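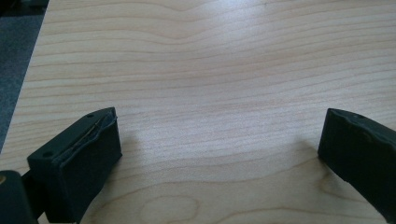
Piroska Orbán once asked whether the lines on a tabletop are painted on, and if they are, why the painter could not keep them straight. On some tables they are printed. On a table with a real wood surface they were made by the tree, and they are called grain.

How a tree makes lines

A tree gets thicker every year. The new wood forms in a thin layer just under the bark. In spring the tree grows quickly, and in many kinds of tree this wood is lighter in color. Later in the summer, growth slows down and the wood is denser and often darker. By the end of September, in places with cold winters, the layer for that year is mostly finished. One light band and one dark band together make one growth ring.

If you cut straight across a trunk, the rings look like circles. Tabletops are usually cut the other way, along the length of the trunk. The saw or blade passes through the side of each ring, and the rings show up as long stripes.

Why the lines bend

A trunk is not a perfect cylinder. It narrows toward the top. It may lean, and it may have bumps where branches started. When a flat cut passes through a shape like this, the stripes come out wavy. Where the cut crosses the rings steeply, the lines are close together. Where the cut runs nearly level with a ring, the lines spread apart.

Sometimes a line curves around and meets itself. The closed shape looks like an eye or a long egg. It forms where the wood bulged a little and the blade sliced off the top of the bulge. Map makers draw hills in a similar way, with one loop inside another. A knot is different. A knot is the base of a branch, and it is usually darker and harder than the wood near it.

What veneer is

Many tables are not solid wood all the way through. They have a thin sheet of real wood, called veneer, glued to a thicker board. Some veneer is less than a millimeter thick. One way to make it is to spin a log against a long blade, so that the wood peels off like paper from a roll. Peeled veneer often has wide, wavy patterns. Another way is to slice flat sheets from a block of wood. Sheets cut one after another from the same block look almost alike.

Try it with clay

You need modeling clay in 2 colors, a ruler and a piece of strong thread.

1. Roll out 6 flat sheets of clay, 3 of each color.
2. Stack them so the colors take turns.
3. Push a finger up from underneath to make a low bump in the middle.
4. Hold the thread tight and pull it level through the bump.
5. Lift off the top piece and look at the cut surface. Measure the widest loop with the ruler.

Make a second stack with a bump near one end and compare the loops.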